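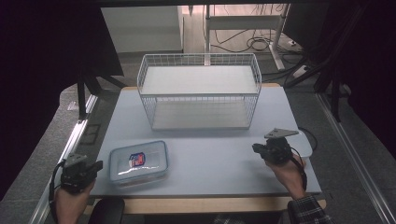

My kitchen has exactly one deep cabinet, and for years it was where leftovers containers went to get lost. I'd stack them, the stack would lean, I'd shut the door fast and hope. What finally fixed it was wire. A white wire basket with a shelf across the inside, like the one on the blue-gray table, gives you two levels in the space where you used to have one teetering pile, and a clear box with a lid, like the one sitting near it, is just the sort of thing I mean to get under control. I've been fussing with this setup since July and I have opinions!

Start with everything out on a table

I know, every tidying page says this. But do it on a table and leave the floor alone, your back will thank you, and pick a time when no one needs the table for dinner. I did mine at 6 in the morning with coffee and the radio. Put the lids on the boxes as you go. Any box without a lid goes to one end, any lid without a box goes to the other, and then you give them all one last chance to find each other before they leave the house. (Try turning the lid around. I threw out a perfectly good one years ago because I had it sideways, and I'm still a bit sore over it.)

Then be tough. Out go the warped ones, the ones with a crack in the corner, the ones that smell like curry no matter what you do. I keep two of the stained ones for the garage, where they hold picture hooks and dead-looking batteries I haven't tested yet.

Measure the cabinet, then measure it again lower down

Cabinets lie. Mine is wide at the front and then there's a hinge that sticks in and a pipe at the back, so the real opening is a good bit narrower than the tape says if you only measure across the front edge. Measure at the hinge. Measure the height under the shelf lip too, if you've got one. And leave enough room over the top of the basket to get your hand in with a box in it, or you'll be pulling the whole thing out every time you want something.

My first basket was a Bustance and I bought it without measuring anything. It went in beautifully and then the door wouldn't close. It lives in the laundry room now with the dryer sheets and the stain stick, so no harm done, but I did have to go back to the store.

Cardboard trick: cut a piece of a cereal box to the footprint of the basket you're thinking of buying and lay it in the cabinet. Shut the door. Two minutes, and you'll know.

What goes where

Flat boxes on the lower level, lids ON. I went back and forth on this one for months. Lids off and nested takes up less room, no argument, and if you have a tiny kitchen and a lot of boxes that may be how you have to do it. But I never once managed to keep the lids in order. With lids on, I own fewer boxes and I can find every one of them.

The upper shelf gets the small stuff, the little round ones for salad dressing and half an onion. If the ones you own are tippy, stand them in a shallow tray so they slide out together. I use the bottom half of a takeout box.

Don't put glass on the upper level unless the basket sits dead level and the shelf is well seated. Mine had a slight rock to it at first, and I fixed that with a folded square of that rubbery drawer liner under one corner. While you've got the liner out, cut a strip for the whole base. Wire feet will scratch a painted shelf, and they'll do it fast if you drag the basket in and out like I do.

Square beats round

If you're buying new, get rectangles. I love my old round tubs and I hate storing them, there's always that wasted bit in the corners. Rectangular boxes with rounded corners are the nicest of all, they're easy to wash because there's no sharp corner for rice to hide in, and they still sit side by side without much of a gap. See-through is worth having too. I once kept mashed potatoes and vanilla frosting in matching cream-colored tubs, and you can guess how that school lunch went.

Stick to one or two sizes from the same maker if you can. I ended up with Wulell for the flat ones, mostly because my sister gave me a set, and the lids swap between them. That has cut my muttering in half.

Getting those stickers off

New containers nearly always come with a label stuck smack on the lid, and it's nearly always the kind that peels off in one thin layer and leaves fuzz behind. Things that work for me, in the order I try them:

A hair dryer on low for a bit, then peel slowly from one corner. Keep it moving so you don't warp a thin lid.

Cooking oil rubbed over the fuzz and left while you do the dishes. Then dish soap, twice, to get the oil off.

Baking soda and oil mixed to a paste for anything stubborn. Use your fingers and go gently. Clear plastic shows every scratch.

What I wouldn't use is the green side of the sponge. Ask me how I know. Nail polish remover is a bad idea too, it can turn clear plastic foggy in seconds and there's no coming back from that.

Cloudy lids

I get asked about this more than anything else. Some of the haze is film, from hard water or grease, and that part will come off. Soak the lid in warm water with a good splash of white vinegar for half an hour, then wash it in plain dish soap and dry it with a soft cloth. If it's still cloudy after that, it's probably just wear in the plastic and you can stop scrubbing. It'll hold soup just the same.

Top rack of the dishwasher only, by the way, and skip the heated dry if your machine lets you. If the lid has a soft seal that comes out, take it out now and then and wash the groove. A wooden toothpick wrapped in a bit of damp paper towel gets right around the corners. Let the seal dry completely before you push it back in, overnight if you can stand it.

Keeping the wire nice

Coated wire is easy until the coating chips, and then you get a rust spot and the rust spot spreads. Check the joints where the wires cross, that's where mine went first. Wipe it down with a damp cloth, dry it, and never put it away wet. For a chip, I dab on a little white appliance touch-up paint with a cotton swab, on the outside only, nowhere food or dishes are going to sit. Mine is a Bellamy basket, if anyone's wondering, and it's had two dabs of paint so far.

Dust collects on the grid like you wouldn't believe. An old soft paintbrush gets it out quicker than any cloth.

Baskets for other rooms

Once I had one working I went a little nuts. They're good under the bathroom sink if you can work around the pipe, with washcloths below and the small bottles up top. In my husband's workshop corner there's one with sandpaper laid flat on the bottom and tape rolls on the shelf. Faisal Chaudhry, who lives across the street from us, has his seed packets in one, filed upright in envelope boxes by planting month, and I've been meaning to copy him. Small things fall straight through an open grid, so line it with a piece of cardboard or a cutting mat trimmed to fit.

The one place it didn't work was the fridge. Too much air space lost, and the yogurt kept tipping against the wires.

A few odds and ends

Write on masking tape, stick the tape on the lid. Marker straight on plastic either wipes off in the freezer or never comes off again, depending on which you didn't want.

Leave one empty slot. I mean it, leave a gap the size of one box. When everything's clean at once you'll need it.

If a lid smells, set it outside in the sun for an afternoon. Works better than lemon, at least on mine.

Somebody wrote in to ask if the Plorkevport stacking shelves are any good for this. I've only seen them in the store, so I can't say how they hold up, but the legs looked a little short to get a deep box underneath. Take one of your boxes along and try it in the aisle. I've done it, and the staff didn't even look up.

Next time I'll do the drawer with the foil and the baking paper in it, once I can get it open.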